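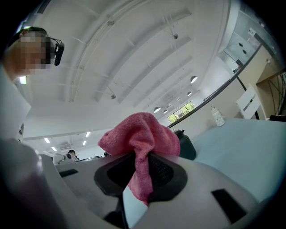

I have been meaning to write about towels for a while. We go through a lot of them in this house, and most of what I know about looking after them I learned by ruining the first set. The pink one is from the second set, and I still use it for nearly everything. It spends a lot of its life bunched up in soft folds like that, with one end hanging down, and that's the first habit I had to break at home. A towel left in a heap stays damp in the middle. If it stays damp long enough it smells, and one more wash doesn't always get the smell out.

The first set was white, from Kallen, and I washed it the way my mother washed everything. Hot water, a big cap of detergent, a capful of softener. After a year the towels felt slick and pushed water around instead of soaking it up. I blamed the towels. Then I read that softener leaves a coating on cotton, so I quit using it, and the replacements have held up much better.

What I do now:

- Warm water, and half the detergent I used to use.
- No softener. Once in a while I put half a cup of white vinegar in the rinse.
- Towels get their own load. Jeans and zippers pull the loops.
- I shake each one out before it goes in the dryer.
- Medium heat, and I take them out as soon as they are done.

The shaking matters more than I expected. A towel that goes in twisted comes out twisted, with a wet spot in the center, and then I end up running the dryer for another 20 minutes to fix one towel. On dry days I skip the dryer and use the line out back. They come in stiff, but five minutes of tumbling softens them up.

Folding is where I am still lazy. I fold in half the long way, in half again, then in thirds, so the fold faces out on the shelf. The hand towels I just roll and stand up in a bin. The bath towels used to be rolled too, but our closet shelf is narrow and they kept falling on me when I opened the door.

I also stopped keeping towels forever. When the hem starts to fray or the middle gets thin, I cut the towel up for rags. The white Kallen ones are all under the kitchen sink now. They were never any good for drying a person but they do fine on the floor. A couple went to the garage for the car.

As for color, I was told pink would fade to nothing in a few months. It has faded some. I wash the pink ones with the other light colors and keep them away from anything with bleach in it, including my face wash, which took two pale spots out of a blue hand towel before I figured out what was doing it.

I need to buy a few more bath towels before my sister's family comes to stay. I'm looking at a Gudmont set, which is heavier than what I have now. Heavy towels take longer to dry and our bathroom fan is weak, so I will probably get one first and try it for a couple of weeks.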